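The tram that stops too often

I live in Mallau, and every morning I take the tram from the depot end of the line to the old harbor. The trip is not long on the map. In the vehicle it is long, and I have had many mornings to think about the reason. My opinion, which I know is not popular with my neighbors, is that our line has too many stops, and that the city should have the courage to close several of them before it spends money on anything else.

I should say first that I am not an engineer. I came to this country as an adult and learned its language partly from the announcements on the tram, so I have some affection for the names of the stops. I can say all of them in the correct order. When I tell you that Sovley Gate and Sovley Market should become one stop, please believe that I say it with regret.

These two stops are so near to each other that a person standing at one can read the line number on the tram waiting at the other. The tram leaves the first, gains a little speed, and already the driver must brake. The doors open again. A few people step out, the warning tone sounds, somebody runs and presses the button, and the doors open one more time. Then there is a traffic light, which was green while we were standing and is now red. I have seen this so many times that I don't look up from my book anymore.

The city knows that the line is slow. Its answer, which was presented in January, is to buy new vehicles from a company called Fledum. They will accelerate faster, have wider doors and have screens that tell you the next connection. I have nothing against wide doors. But a fast vehicle that must stop at every corner is still a slow tram, and it uses its good motors only to arrive earlier at the next place where it must wait. If you buy a racing bicycle for a street full of stairs, you have not improved the street.

What does help a tram is dull to talk about. It needs its own lane that cars cannot enter. It needs traffic lights that see it coming. It needs platforms at the height of the floor, so that a person with a wheelchair or a stroller enters as quickly as anyone else. And it needs enough distance between the stops. All of this can be done with the vehicles we have now, which are old and a bit noisy but, in my experience, quite reliable. The council prefers to buy vehicles, I think, for the simple reason that a new vehicle can be unveiled. There can be a speech and music. You cannot cut a ribbon in front of a stop that is no longer there.

The argument against me is serious, and I want to treat it fairly. It is about older people, and about everyone for whom walking is hard. When a stop is closed, somebody must walk farther, and that somebody did not ask for it. The residents' association of Bùi, the district on the hill, collected 1256 signatures to keep both of its stops, the upper and the lower. I read their letter carefully. It is a good letter. It says that the upper stop is used by people who visit the clinic, and that the street between the two stops is steep and becomes icy in winter.

I agree with them. The upper stop in Bùi must stay, and if it were my decision I would put a roof over it, with a proper bench. But the letter speaks almost only about the upper stop. The lower one is mentioned in two sentences, and neither of them explains who needs it. I have a feeling that it was added so that the petition would be complete. This is how a line keeps every stop it was ever given. Each of them is defended together with a neighbor that truly deserves to be defended. 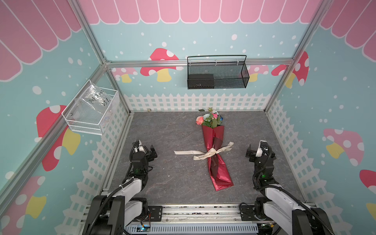

Closing a tram stop is always announced in the wrong way in our city. A sheet of paper appears on the shelter, in small letters, with a paragraph number from some regulation, and below it a map that a healthy person with good eyes can hardly read. People are angry, and they have a right to be. I would do it differently. I would tell the passengers four months before, in the vehicle, in plain words, and I would tell them also what they will receive in exchange. And on the last day I would allow some ceremony, even a little sentimental. Let someone lay a bouquet on the platform, wrapped in shiny red paper with a cream satin bow, and let it be artificial flowers so that it can stay there as long as the shelter does. A stop where people have waited for their trams since they were children is a piece of their life, and a city which shows that it understands this will meet less resistance than a city which sends a regulation.

The exchange must be real, of course. If the tram becomes faster because it stops less, the time that is saved should go back to the passengers on the same line. The same number of vehicles can then make more trips, and the wait at each stop becomes shorter. Here I am afraid of our transit office. In other cases it has taken the saving and removed one vehicle from the timetable, so that the passengers walked farther and waited exactly as long as before. If this is the plan, then I am on the side of the petition and I will sign it myself.

There is another thing which the supporters of faster trams don't like to hear. I have noticed that most of them, like me, ride the line from one end to the other. For us every stop in the middle is an obstacle. For the woman who buys vegetables at Sovley Market and rides a short way home with heavy bags, the stops in the middle are the service and the two ends are places where she never goes. She does not write essays. At the public meeting, which began at six in the evening, I did not see many people like her, and I suppose that at six in the evening they were cooking. The office should go and ask them in the vehicle, in the late morning, when the commuters are at their desks and the tram belongs to other people.

I believe that many of them would accept a longer walk for a tram that comes more often. I cannot prove it. But I have waited next to them in the rain, and nobody there complains that the stop is too far from the next stop. They complain that the display promises a tram and the tram doesn't come. They complain about the missing roof, and about the step, which is too high for the old vehicles at the harbor platforms. A person who walks a few minutes on a good sidewalk and then sits down under a roof has, to my mind, a better trip than a person who walks one minute and stands in the wind.

About the sidewalks I want to say one thing more. If the city merges two stops, it has a duty to repair the path between them before the first passenger has to use it. This means lowered curbs, light, salt in winter and a crossing where the green phase is long enough for slow legs. Such work costs little in comparison with one Fledum vehicle. I looked for it in the proposal and did not find it, although the document has a whole page on the color of the seats.

My own proposal would be modest. Begin with Sovley, where the case is clear and the ground is flat. Build one good stop between the Gate and the Market, with platforms of the correct height, and put the traffic light under the control of the tram. Leave it so for one winter and one summer. Publish the running times before and after, also if they are disappointing. Ask the passengers again. Only after this should we talk about the lower stop in Bùi, and only after that about new vehicles, because then we will know how many we need.

Some people at the meeting told me that this is too slow, and that the offer from Fledum will not wait. Perhaps it will not. There will be another offer, from them or from another factory, and the tracks will still be in the same place. The current vehicles passed their inspection, according to the office's own report, and can continue for several years with normal maintenance. I will be in one of them tomorrow morning, near the second door, with my book.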